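Kelmendi Pastry Grid Tablecloth – Review

Posted Sunday, December 11, 2022
Filed under: Table linen, Things I keep recommending

I have been promising a proper write-up of this cloth for months, and several of you have asked for it in the comments under the tea towel post, so let's get on with it. The short version is that I love it, I have bought a second one, and there are a couple of things I'd change.

The cloth is the Pastry Grid from Kelmendi, in the long size, which is 271 cm from end to end. I bought mine in June from the shop in Filley (the one on the corner with the enamelware in the window) after picking it up and putting it back down on two earlier visits. It cost more than I usually spend on something that is going to have tea spilt on it. I went in for napkins the third time and came out with the tablecloth and no napkins.

What it looks like

White, with a black grid printed over it, and then an illustration of round brown pastries on the part that hangs down at the front. That's all there is to the design and I think it's just enough. I had worried that the pastries would look a bit tea-roomy once the cloth was out of its packet, because food on textiles so often does. You know the sort of thing, lemons with faces, or a cheerful chicken in a hat. These are nicely drawn and they are a good warm brown, and because they sit on the drop they don't fight with whatever you put on the table. Your plates go on the grid and the buns look after themselves down below.

The grid is what sold it to me, though. I've had plain white cloths and they show everything, and I've had busy florals that made a table of food look like a jumble sale. A black grid on white is somewhere in between. It's crisp, it's a bit café, and it makes even a plate of shop biscuits look as if somebody thought about it. It also goes with nearly any colour of crockery. I've used it with green plates, with blue and white, and with a dreadful orange serving dish I refuse to part with, and it was happy with all of them.

How it hangs

I don't only use it at home. It comes along to the room where our book circle meets, which has a wooden floor, white walls and one stretch of lovely old red brick, and I have to say the cloth was made for that sort of place. Against the brick it looks smart, and in the middle of the floor, where you see it from further off, the grid does a lot of work. Before the cloth, the middle table was just a table. Now it's where people drift to.

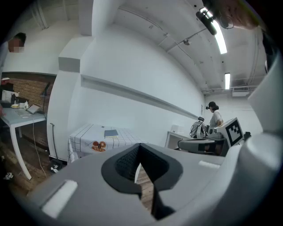 The Pastry Grid on the middle table, with a blue book on top and the pastries on the front drape.

One thing to know before you put it on is that it has a right way round. The pastries are meant to be seen, so work out which side people will come in from and put them there. I got this wrong the first time and had the picture facing a radiator all afternoon! It takes two seconds to turn it if you notice early, and a good deal longer if you've already set out the cups.

It's also generous. On my kitchen table, which seats six if nobody minds elbows, the long size gives a deep drop at the front and enough at the back, and I find I can pull it forward a little to show off more of the print. If your table is small I would go down a size, because the ends will pool and somebody will stand on them. On a trestle it's perfect and hides the boxes underneath.

The fabric

It's a cotton mix with a bit of weight to it. It isn't stiff, and it isn't that thin slippery stuff that slides off when a child leans on it either. I'd say it feels like a good apron. It folds down to something that fits in a tote bag with room left for a flask and a couple of paperbacks, and when you shake it out at the other end the fold lines are there but they're soft. If you're fussy about creases, roll it round a cardboard tube instead. I am only fussy at Christmas.

The hem is neat and double-stitched, and the corners are mitred, which pleased me more than it should have. I did find one loose thread on the first cloth, near a corner, and snipped it. Nothing has come undone.

Stains and washing

Right, the bit everyone wants to know. I have washed the first cloth 20 times now (I keep a pencil tally inside the airing cupboard door for anything I'm going to review, and yes, my family have views about this). The black is still properly black. I had expected it to go that tired charcoal colour by the autumn and it hasn't. The brown of the pastries has softened a tiny bit, and you'd have to put the two cloths side by side to see it, which I have done.

Tea came out at 40. Coffee came out at 40 with a dab of washing-up liquid first. Raspberry jam needed a soak overnight and then came out. Candle wax I got off with the old brown paper and iron trick, and there is the faintest mark left if you know which square to look in. Turmeric did not come out. I've never met a white cloth that could get over turmeric, so I don't hold it against this one, but if you do a lot of curries you may like to keep it for cake.

It does need ironing if you want it to look its best. Dry it flat or over a wide airer, iron it while it's slightly damp, and follow the lines of the grid, because if you pull it at an angle the squares go wonky and your eye will go straight there. Ten minutes with the radio on and it's done. The care label says no tumble dryer and I've stuck to that.

How it compares

I have two others in the same sort of price range, so I've been swapping them about.

The Irkoria check is the one I used before this. It's a good cloth, a heavier weave, and probably the better choice if you want something for every single day, as it hardly creases. It's also very plain. I was perfectly content with it until the Kelmendi came along, and now it lives under the sewing machine.

The Skemelex wipe-down is a different animal, a coated cloth that you clean with a sponge. For small children and paint it wins easily, and I'd not be without one. It has that slight stickiness under your wrists in warm weather, though, and it never drapes. It sort of stands away from the table in a tent. The Pastry Grid falls properly, and the drop is where the picture is, so that matters here more than it would on a plain cloth.

I had a look at what other buyers thought too. There were 2,103 reviews on the seller's page when I last checked and I read far too many of them one wet evening. The grumbles were mostly about the size being bigger than expected (measure your table!) and about the pastries only running along one side. I'd agree with that second one. On a table in the middle of a room people come at it from all directions, and I would happily pay a little more for a version with buns all the way round.

What I'd change

Pastries on both long sides, as above. A matching set of napkins in just the grid, which I'd buy on the spot. And a small mark or tag on the underside to show which edge is the front, so that you can find it without opening out the whole thing like a map in a gale. I've sewn a bit of red ribbon on mine.

I'd also like a round one, but I always say that.

Who it's for

If you host anything at all – a book circle, a cake stall, your in-laws – I think you'd get a great deal of use out of it. It's cheerful without being childish, it makes a borrowed table look cared for, and it has started more conversations than I have this year. People ask what sort of pastries they are. I say cinnamon, though the packet doesn't tell you.

If you want something you never have to iron, get the Irkoria. If your table sees more poster paint than Victoria sponge, get the Skemelex.

Score: 9 out of 10. The missing point is for the back.

The long size was still in stock in Filley when I went past last week, and they'd got the shorter one in too, folded on the shelf by the till.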